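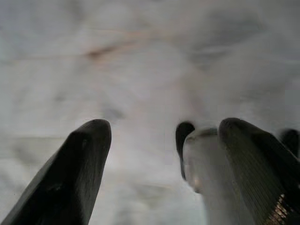

Skekau patch 40 moves save files, changes install size

Players of Skekau on PC will get patch 40 in September. The download is 2486 MB for the standard install and 493 MB for anyone who skipped the high-resolution texture pack. Geteck, the developer, has posted the full change list on the game's support page. The items below are the ones most likely to affect an existing install.

Save files move out of the game folder and into the user profile. The first launch after patching copies every slot to the new location and leaves the originals where they were. The copy runs once. Players who keep saves on a second drive through a linked folder should remove the link before updating, or the game will read the slots as empty and start a new profile. If that happens, close the game without saving, remove the link and launch again.

The number of manual save slots per character stays at five. Autosaves no longer count toward that limit and now have a separate list in the load menu. Quicksave still overwrites itself.

Shader compilation has been taken out of the loading screens and runs at the main menu. A progress bar appears in the lower corner, and the game can be started before it fills, at the cost of some stutter in the first area. A driver update will trigger the process again.

Controller users get separate dead zone settings for each stick. The old shared slider is gone, and its value is carried over to both. Key bindings are kept, with one exception – the map key returns to its default.

Lindholm, the free expansion area released last spring, is now part of the base install and can't be removed separately. Characters who have already finished it keep their progress and items. Those partway through the harbor quest will be placed back at the gate with the quest step intact.

Mods built for patch 39 will load, but any mod that changes the inventory screen will need an update. Clekine, the most widely used mod manager for the game, has a test build that reads the new save location. The current stable build doesn't and will report that no characters exist. Its backup feature also points to the old folder, so backups made after the patch will contain outdated saves.

Geteck lists two known issues at release. Ultrawide displays may show the compass off center after a resolution change – restarting the game corrects it. Subtitles in the Lindholm tavern can run ahead of the audio when the frame rate is capped at 30. A fix for the second is planned for the next patch.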